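Pirndale Crate Challenge

Last updated: August 10, 2022
By the Bralari student robotics desk
Reading time: 3 min

The Pirndale Crate Challenge is a student project and internal competition in robotic manipulation, run each year at the technical college in Jirilbridge. Teams program a shared humanoid robot to move fruit and vegetables between wooden crates. The exercise counts towards the second-year automation course and is also open to members of the college robotics club. It takes its name from the Pirndale workshop, the building in which it is held.

Background

The challenge grew out of a laboratory exercise on grasping in which students picked up blocks of known size. Course staff found that most submitted programs depended on fixed measurements and failed when a block was replaced by an object of another shape. Produce was introduced as a test load, with grapes as the standard item. A bunch of grapes has no fixed outline, its weight is unevenly spread and the individual berries move against one another when the bunch is lifted.

Format

Each team consists of 3 students. A run is limited to 600 seconds and begins with the robot standing on the workshop floor and the crates set out by the judges. The positions of the crates are changed between runs, and teams are told of the new layout only in general terms. One crate is normally placed on a raised platform and another low down, so that both reach and posture have to be planned. Bunches may be placed anywhere on the floor of the crate.

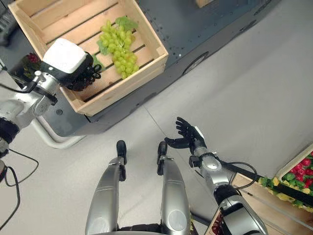 The approach phase begins when the hand crosses the rim of the crate and ends at first contact. A collision with the crate wall during this phase carries a penalty, and a collision that shifts the crate ends the run. Many teams bring the hand in from above and to one side, keeping the wrist clear of the rim, and close the fingers in stages. Others lower an open hand over the stalk, a method that demands a better estimate of where the stalk lies. Arm movements may be planned in advance or produced by a model trained on recorded demonstrations. The two approaches are scored on the same scale.

Software

Entries are written against Su, a control library maintained by the club. Su handles joint limits, emergency stops and the logging of camera and position data. Teams supply the grasp planner and any learned components. The shared log held 2,037 recorded grasp attempts at the close of the April round, including failed attempts, which are kept and labelled by cause. The commonest labels are "slip", "stalk missed" and "rim contact".

Grip and damage

Handling is judged separately from transfer. A bunch should be held firmly enough to hang without slipping, while the pressure on any single grape is kept low. In practice the load is seldom shared evenly. One or two grapes lying directly against a finger tend to take most of the force, and these are the ones checked first for splitting.

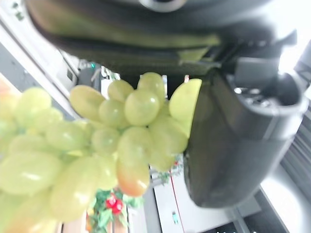 Teams may limit the closing force in software, slow the final part of the closing movement or choose a grasp point nearer the stalk. Padding added to the fingers is permitted if it can be removed without tools. Loose grapes found in the crate after a run are deducted from the handling score, and a dropped bunch scores nothing for transfer.

Assessment

The final mark combines transfer, handling and a written report. The report must include at least one failed run with its log and an account of the cause. Teams that do not complete a transfer can still pass on the report and handling sections. Code from all entries is archived with the Su library and may be reused by later teams, provided that the original entry is cited.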